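What Is Inside a Computer?

A computer case looks like a plain box. Open one up and you will find a lot of parts, each with its own job. Two of the most important are the processor and the memory.

The processor is also called the CPU. Those letters stand for "central processing unit." It follows instructions, one after another, very fast. When you click on a game or type a letter, the processor works out what should happen next.

Many processors are small and square. The shiny metal part on top is a heat spreader. A working processor gets hot, and the metal helps carry the heat away. The small gold spots on some processors are contacts. Gold does not rust, so it is good at letting electricity pass through for years.

Memory is called RAM, which is short for "random access memory." It comes on long, thin boards that people call sticks. RAM holds the things the computer is using right now – the page you are reading, or the picture you are drawing. When the power goes off, RAM forgets everything. That is why you need to save your work. Saved files go to a different part, called storage.

Many computers have more than one stick of RAM. With more memory, a computer can keep more programs open without slowing down.

Always ask an adult before opening a computer, and unplug it first. Hold a memory stick by its edges – a tiny spark from your fingers can damage it.

Words to know: processor, contact, heat spreader, memory, storage.
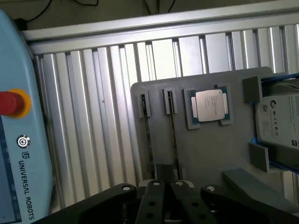
Two green sticks of RAM, with a processor to their right.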